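The guest rooms at Plakside: what changes from this summer

Monday, July 22, 2024

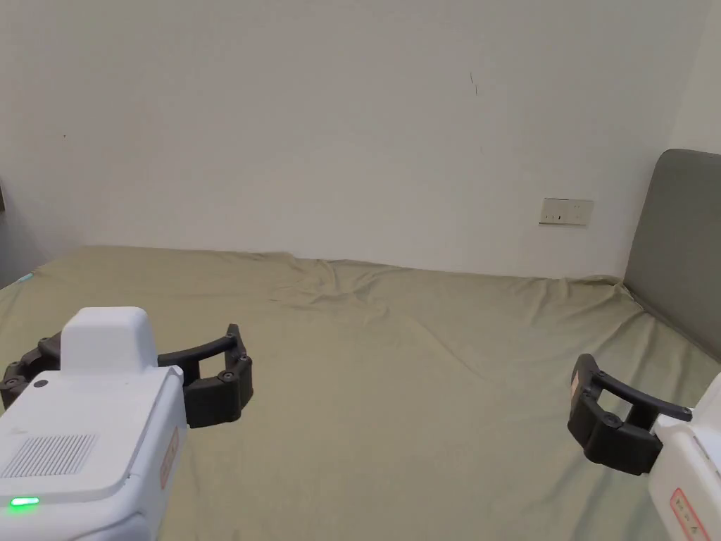 Dear members and friends of Plakside,

In the last newsletter I promised to write something about the bed linen, and several of you have reminded me of this promise, so I will keep it now. I have looked after the guest rooms for 7 years, and in this time no subject has brought me more letters than sheets. The heating brought me many, the breakfast brought me a few, but the sheets are always first.

For those who joined us recently: the house has 24 beds on two floors. The oldest part was built in 1816 as an inn for people who traveled between Ilska and Dernell, and the rooms upstairs still have the shape of that time, with low ceilings and walls that do not meet in a straight corner. It is pleasant to sleep there. It is less pleasant to make a bed there, when one long side stands against the wall and you must kneel on the mattress to reach the far corner.

Until this spring we used flat sheets everywhere. My mother taught me to fold the corners like an envelope, and I still think that a flat sheet, folded well, looks better than anything else. But the guests who stay with us for one week or more change the bed by themselves, and many of them told me politely that they do not enjoy it. So in June we bought fitted sheets for all the large beds. The single beds will keep the flat ones until they are worn out.

I made one mistake with the order and I want to mention it, so that you do not repeat it at home. I measured the length and the width of the mattresses and forgot the height. Our newer mattresses are quite thick, and the first sheets jumped off the corners when somebody turned in the night. The shop in Dernell was kind and exchanged them for a deeper kind. Please measure from the bottom seam to the top seam, and then add a hand's width for the part that goes under.

About color we had a long discussion. Some of you wanted white, as in a hotel. White is beautiful, but it must be washed very hot to stay white, and our machine is old. We have chosen darker and quieter colors for most rooms. Mrs. Lý, who runs the laundry in Ilska, advised me to wash new sheets once before the first use, alone and without softener, and to close the buttons of the duvet covers before they go in the machine. Before I learned this, I always found one pillowcase and three socks inside the cover.

Many people ask how to fold a fitted sheet. I put my hands into two corners, turn one corner over the other, and do the same with the other two. Then I lay it on the table and fold it in three parts. It will never be as flat as the others. In our cupboard it is enough that the elastic is on the inside and that the size is written on the shelf.

The old flat sheets are not thrown away. The good ones are for sale at the house for a small gift to the roof fund, which still needs 500 euros before the work on the north side can begin. The thin ones I cut for cleaning cloths, and two went to the garden to cover the currants from the birds.

If you arrive in the evening after the office is closed, clean linen is in the tall cupboard on the first landing. Used linen goes in the baskets by the back door, and please take the pins and the tissues out before.

In the next newsletter I will write about the pillows, for which I have also received letters.

With warm greetings from the house,
Kastriot Radulović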